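The Play Kitchen Table
Family Room Gallery, page 3 of 9

Posted by Ngaio Dunstan
23 March 2022

These pictures are of the kitchen table setup. The table is a plain white one. The dishes are a mix of toy sets and real kitchenware, and the food is all pretend. We change the setup every few weeks. This one has a ketchup bottle, some fruit, a few dishes in pale colors and a black toaster oven.

Click any picture for the larger size. Captions are mine, with corrections from Wilson Tello, who keeps the inventory.

1. Table with dishes, colander and cups
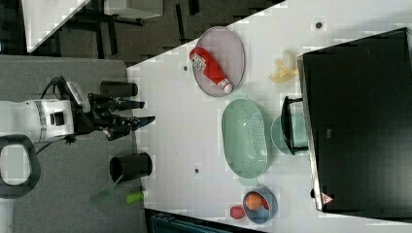 Most of the dishes came in one order in December. We had been using a set of bright primary-color plates, and the edges were getting rough enough that Kavitha Pai wanted them gone. The pale colors were her choice. She thinks the food is easier to spot on a quiet background, and I agree now that I have seen both.

The colander is the piece that gets picked up most. Younger children like to put fruit in it and shake it. Older ones pretend to rinse things and ask where the sink is. We do not have a sink. The old sink unit went to the Erner Street branch and we have not replaced it.

The black cups belong with the dishes even though they do not match. They nest with two others that are kept in the cupboard.

2. Ketchup on its plate

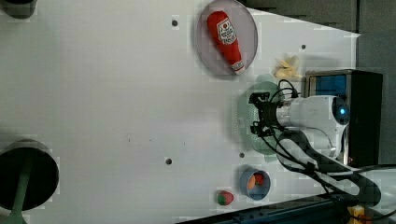 The ketchup bottle is older than the rest. Shuzhen Shi brought it in with a bag of other pretend groceries when her own kids had outgrown them, and it is the only one of that bag still in use. The bread went missing and the carrots were chewed. The bottle has been through a lot of lunches since then. Children who have never been here before go straight to it, and it gets served on a plate by itself as often as it gets poured on anything.

We write the inventory number on the bottom of each piece that will take ink. Anything that won't take ink is listed by color and shape. There are 137 pieces in the full kitchen inventory, including what is in storage, and a setup like this one uses a small part of that. Wilson checks the list when we change over. If you find a piece of ours in a stroller or a coat pocket at home, please drop it in the box at the front desk. You don't need to explain.

3. The toaster oven end
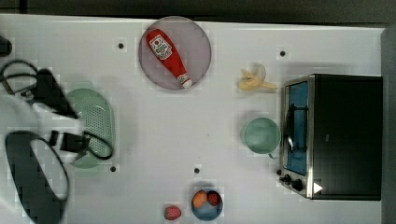 The oven is the newest thing on the table. Before that we had a wooden stove with painted burners, and the door came off it twice. The oven has a door with a proper handle, a rack inside and knobs, and that covers most of what children want from an oven. It also takes up a good part of the table, so we had to cut back on dishes to make room. Two saucepans and the teapot are in storage for now.

The banana is a favorite with the under-threes because of the peel. The strawberry is from the same Nurero fruit bag, which had 8 pieces in it when we bought it. The grapes were too small for our age group and we took them out the first day.

The mug is one of a pair. Mekdes Gebretsadik has the other in the story corner, where it is part of the bear's breakfast, and she has asked to keep it there until the spring books are finished.

Notes on the setup

Plates and bowls are washed in warm soapy water at closing and left on the rack overnight. Soft pieces go in a mesh bag on the gentle cycle and air dry.

Blue bowl: used for fruit. It can go anywhere on the table.

Next change: we are planning a bakery setup with trays, rolls and a cash register. The oven will stay. The colander will probably stay too, as I expect complaints otherwise.

We could use a toy whisk, a rolling pin and pot holders in child sizes. Please, no glass and nothing with button batteries. Leave donations with Kavitha in the office.

Back to page 2: Block corner
On to page 4: Puppet shelf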